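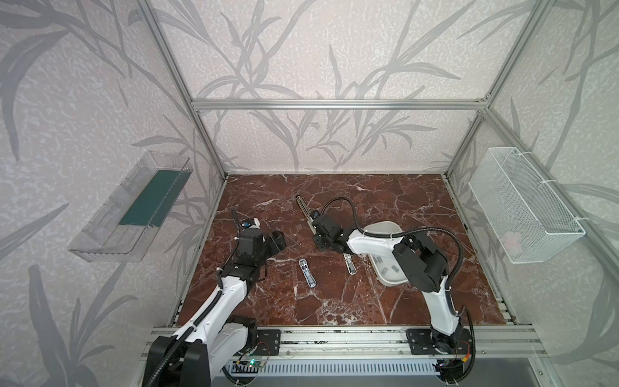

Why does my cost base for Peltonen shares not match what the registry says?

Posted in Shares and Investing, 25/10/2025

I hold 452 Peltonen shares. I bought 400 of them in one go through my old broker, Grivar, and the rest have drifted in by way of the dividend reinvestment plan, like leaves into a gutter. I want to sell the lot and be done with it.

The trouble is the cost base. Grivar was swallowed by Drinville a while back, and Drinville's portfolio page now shows a single average price for the entire holding, as though I'd bought everything on one splendid afternoon. The registry shows the parcels separately but gives no purchase price for the original 400, because it reckons that's between me and my broker. My broker reckons it's between me and the registry. I have spent 41 minutes on hold establishing this.

To make it more festive, Peltonen spun off Farkbridge in July, and I now own a small number of Farkbridge shares that Drinville has valued at a cost of zero. Is that right? Did I get them for nothing? It seems unlike the share market.

So which figure do I use for capital gains, and does the Farkbridge business change what I paid for Peltonen? I do my own tax, a decision I revisit annually.

gumboot_ledger

The average price on the portfolio page is decoration. Brokers put it there so the little percentage next to it can be green or red. For tax in Australia you work parcel by parcel, and each reinvestment is its own parcel with its own date and its own cost.

The original 400: you need the contract note. If Grivar emailed them, search your inbox for "confirmation" and the Peltonen ticker. If it was paper, my sympathies to your filing cabinet. Failing that, write to Drinville (in writing, not the phone) and ask for historical contract notes under the old Grivar account number. They took over the records along with the customers. Mine turned up as a PDF scanned at an angle, but it had the price and the brokerage on it. Add the brokerage to your cost, as people forget that and give away a few dollars.

The reinvested ones: each DRP statement gives the number of shares allotted and the issue price. Multiply one by the other and you've got the cost of that parcel. You should already have declared the dividend as income in the year it was paid, even though you never saw the cash. If you didn't, that's a separate and less cheerful thread.
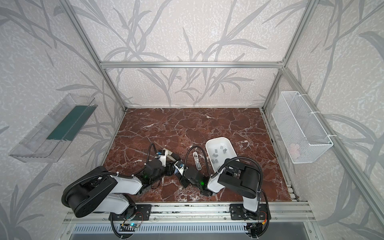 Once you've got those, put the lot in a spreadsheet with a row for every parcel: date, number, price, brokerage, total. Keep the dates honest, because anything held for at least 12 months can usually get the discount and your newest DRP parcels may not. If you can identify which shares you're selling you can choose the order, but if you're selling all of them on the same day that's an argument you don't need to have.

On Farkbridge, no, the cost isn't zero. In a spin-off where demerger relief applies, your old Peltonen cost gets split between the two companies. The company normally publishes the percentages on the investor page of its website, generally three clicks deeper than is reasonable. Apply them to each parcel row, so every Peltonen line goes down a bit and a matching Farkbridge line appears. The Farkbridge shares generally take on the old purchase dates for the discount as well, which is the one kindness in all this.

If relief doesn't apply, the answer is different, and the document they sent you before the vote will say so. You may have used it to level a table.

pennydreadful88

Just use the average, the tax office isn't going to send a helicopter over 452 shares.

halfyearly

Please don't just use the average. The tax office receives sale data and prefills it, and if they ask how you got your cost you'll want something better than a screenshot.

Gumboot has covered most of it. I'd only add to check whether the DRP carried forward a leftover balance each time. Mine did, never more than $5, and that's why my sums refused to match the statements for a whole evening. The amount you count is shares allotted times issue price, and the leftover just rolls into the next one.

Also look up the Farkbridge percentages before you sell. Companies redesign their websites and the old tax pages go missing.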